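Slipper Storage in the Front Room

The household slippers were given a permanent place in May. For over two years they had been left beside the door, and guests visiting from Tindau were often obliged to search for a matching pair.

The arrangement is simple. A tall shelving unit with a black metal frame stands against the wall of the front room, next to the gray armchair, and the slippers are kept on two levels near its base. It was ordered from Conard after a narrower model from Plulis proved unsuitable for the carpet.

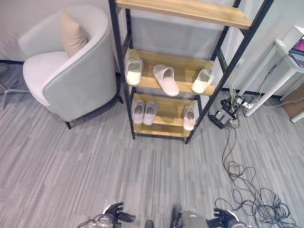

The slipper shelves beside the armchair.

Pale pink slippers are assigned to the lower level. The upper level is reserved for cream and the remaining light shades. Residents are asked to return each slipper to its own level with the toe facing the wall -- a rule that is observed more closely in the morning than in the evening.

The black frame was chosen to match the baseboard. The uprights are slotted, and the boards have a light wood finish. Pai offers a similar unit in white, which was considered and declined.
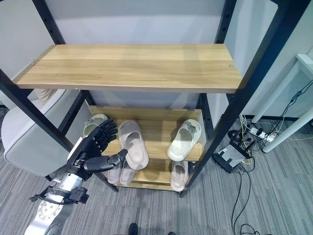

Dusting is carried out at 7 in the evening, when the room is least in use. The slippers are removed first and the boards are wiped along the grain with a dry cloth. The cables under the side table remain to be addressed -- a cover has been measured for and will be ordered next.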